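5.7 Work Surface and Jaw Checks

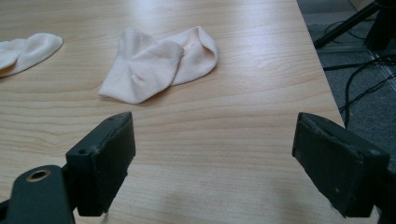 Figure 5.7. Gripper jaws open over the tabletop, with socks set out.

1. Place the socks on the table with clear space between them. Do not flatten them.
2. Inspect both jaw pads. Record chips and worn patches on the Komcombe check sheet.
3. Confirm that the jaws are open before moving toward an item.
4. Close the jaws slowly and lift.

CAUTION: Cables on the floor must be kept away from walkways and table legs.

NOTE: Pads shall be replaced after up to 400 grips. Refer to Section 7.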